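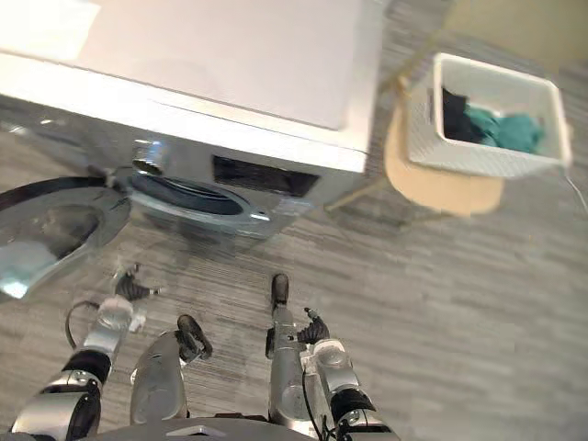
The basket on its stool, with the black one and the teal one in the bottom of it.

Right, so a few of you asked to see where the washing gets done now, and I promised Bianka I'd put some pictures up before I went away, so this is the laundry corner in the Flollville flat as of 10 July 2026. It's a short gallery, I'm afraid. I had grand plans for more and then spent the whole morning doing the washing instead!

The stool is my favourite thing in there. It came from Chrysoula Kourkoulas when she moved out to Corkamitz (she was going to put it out on the pavement, can you imagine) and I tried it as a bedside table, then as a plant stand, and it was a bit too wobbly-looking for my nerves in both jobs. Next to the washing machine it's perfect. The basket sits on top at just the right height, so I can swing things across without bending down to the floor, and my back has been so much happier. I did worry the basket would slide about, being square on a round seat, but I stuck a bit of that rubbery drawer liner underneath and it hasn't budged.

I'm still fond of the basket too. White was a risk, I know. The woven sides pick up fluff and I go round it with an old nail brush every so often, but it's light, and it doesn't snag jumpers like the wicker one did (RIP my grey cardigan).

A few bits people have asked me before, while I'm here:

- I do darks on their own, always, ever since the great pink towel business in December.
- 30 degrees for nearly everything. Bedding gets 60.
- The door stays open between washes, and the drawer gets pulled out and rinsed when I remember. Michalis swears by leaving both open all the time and his machine smells of nothing at all, so I've copied him.
- Zips done up, pockets checked. I once washed a 13-page knitting pattern from Hoi-yan and picked bits of it off my socks for weeks.
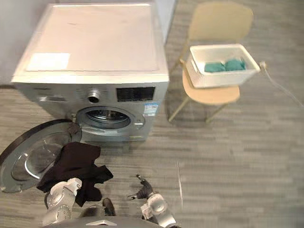
Dark brown one at the open door, with the dial and the drawer along the top.

I'm terribly boring about that dial. It has a whole ring of little markings and I use perhaps three of them. Macarena says I should try the others and I probably will, one rainy afternoon with nothing on. She also wants me to get a shelf up on the wall for the powder and pegs, and I've seen one I like for 19 pounds, but it needs drilling and I'd want somebody sensible to hold the spirit level.

Next up is the airing rack, once I've found somewhere for it to live. If you've got one that folds properly flat, tell me which it is!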